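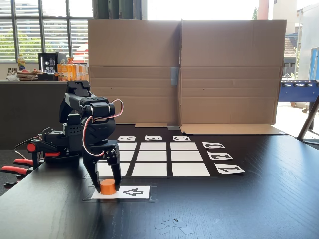
1/ Our unit has completed the August comparison of two controllers, Grekel and Drutik, on the small black desktop arm. The results are set out in this thread. The full tables will be placed on the Clendura project page once they have been checked.

2/ The task is a single move in noughts and crosses. The arm collects an orange piece from the starting card, carries it to a named square on the board and lets go. Squares are called by letter and number, and the labels are set out along two sides of the grid.

3/ We recorded 208 moves in all, divided equally between the two controllers. The arm, the gripper and the board were the same for both. Pieces were placed on the starting card by hand before each move.

4/ A move was counted as good if the piece came to rest wholly inside the white of the correct square. A piece touching the dark strip between squares was counted as a miss, even where a player would have accepted it.

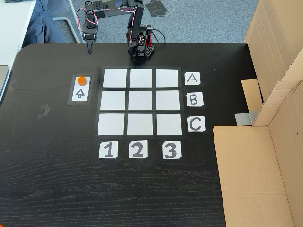

5/ Under that rule, Drutik had fewer misses on the squares furthest from the base. Grekel was the quicker of the two on every square, but tended to stop short when the arm was well extended.

6/ The difference was most marked in the last stage of the move. Grekel lowers the wrist at a steady speed until it reaches the set height. Drutik slows down before the end. With a light piece and a narrow grip, the slower approach left fewer pieces leaning against the fingers on release.

7/ Several followers asked about the gripper. We kept the standard two-fingered one throughout. A wider pair of fingers from Espinoza has been ordered and will be tested separately, as changing the gripper halfway would have made the figures of little use.

8/ Camera position was treated as a second question. We compared a view from across the table with a steeper view over the board, using 40 moves for each. The steeper view gave better estimates of where the piece had landed. The lower view lost the near squares whenever the arm passed in front of them.
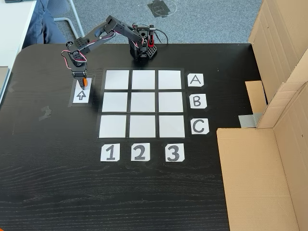 Clendura Arm Trials Unit
Test and evaluation team

9/ A correction to our earlier post on calibration. We stated that the arm had been re-zeroed after every 64 moves. This applied to the Drutik sessions only. The Grekel sessions were re-zeroed at the start of each morning. We regret the error and will mark the affected rows in the tables.

10/ We have been asked whether the correction changes the result. The short stops on the far squares were present in the first Grekel session, directly after zeroing, and we do not believe drift explains them. A repeat with matched intervals is planned.

11/ Groups wishing to repeat the test should fix the base firmly and tape the grid down before measuring anything. In our first week the board had moved by 3 mm between sessions, and those moves were discarded.

12/ The settings files for both controllers are available on request. Please state which version of the arm you are using, as the wrist limits differ. Questions may be left under this post and will be answered by the unit during working hours.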